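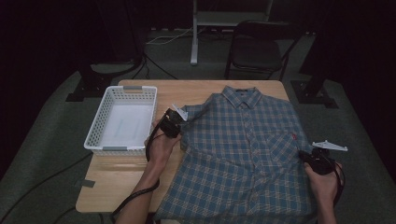 Shirts at the Folding Table: Notes on a Household Procedure

Posted 03/06/2025

The present entry continues the series on domestic routines which commenced in January with the airing cupboard. Its subject is the folding of button-up shirts, a task which this household had, until recently, conducted without any agreed method. Readers who wrote in response to the January entry will find their principal enquiries addressed under the relevant headings.

The Table

Folding is carried out on a wooden table of light colour, cleared for the purpose. The bed was used in former years and is no longer recommended. A mattress yields under the hand, and a crease pressed into a yielding surface does not hold. A table also permits the person folding to remain upright, a matter of some consequence when the week's washing for the whole household is to be dealt with in one session.

The author's previous table, a Henda drop-leaf purchased second-hand, measured 690 mm across with the leaf lowered. It was adequate for children's clothing and tea towels. An adult shirt laid upon it hung over on both sides, and the sleeves had to be dealt with in mid-air. Even on a larger table, the tails of a long shirt may fall over the near edge. This is acceptable during the first stage, provided that the shirt is drawn fully onto the surface before the final folds are made.

The Basket

A white plastic basket with perforated walls is kept on the left side of the table, leaving the right side for the garment. Three types of basket have been in service here. The wicker basket was retired after it caught the cuffs of a good jumper. The collapsible Flodex model performed well in the caravan and has remained there. The rigid perforated kind has proved the most satisfactory in the house, the walls being smooth and the handles set into the ends, where they do not snag.

The basket should be empty at the start. Folded and unfolded items placed in the same basket will become confused, and the author has on more than one occasion refolded an entire load as a consequence.

Selection of the Shirt

The shirt chosen for these notes is a blue plaid with a chest pocket, the pocket carrying a small red tag near its top edge. Plaid is to be commended to anyone learning to fold. The lines of the check serve as a guide, and a fold which has departed from the straight is immediately apparent. A plain white business shirt offers no such assistance and is best left until the method is familiar.

Correspondents have asked whether flannelette requires separate treatment. It does not, although the finished bundle will be thicker and fewer will fit in a drawer.

Laying Out

The shirt may be laid out face up while it is inspected and straightened. The collar is placed towards the far edge of the table and the button placket is brought into line with the body. The sides are then taken at or near the shoulders and drawn gently outwards. Pulling should cease once the cloth is flat. Further tension distorts the yoke, particularly in older cotton.

The top button and one button at mid-chest should be fastened before the shirt is turned. The author formerly fastened every button and has discontinued the practice in the interests of time.

Attending to the Edges and Seams 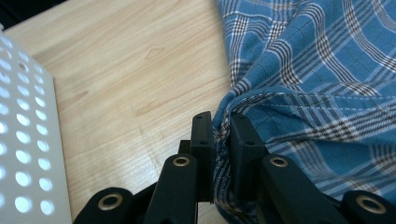
Folding and Stacking

With the shirt turned face down, each side is brought in towards the centre of the back and the sleeve laid straight down along the fold. The lower third is turned up, and the remainder is folded once more to meet the base of the collar. The shirt is then turned over, and the collar is adjusted by hand.

A finished width of 282 mm has been adopted in this household, corresponding to the internal width of the Mandagi drawer units in the main bedroom. Readers should measure their own drawers before settling upon a figure. A board cut to size is of use for the first few attempts and may be put aside afterwards.

Completed shirts are placed in the basket with collars at alternating ends. A stack of 11 has been found to travel down the hallway without toppling. Larger stacks have been attempted with regrettable results.

Matters Outstanding

The household presently holds 28 button-up shirts, a number under review. Several have not been worn since the move from Trollevico Street, and these will be offered to the op shop once the missing buttons have been replaced.

The next entry will concern fitted sheets. Correspondence on that subject may be submitted by means of the comment form, and readers are requested to state the depth of their mattress.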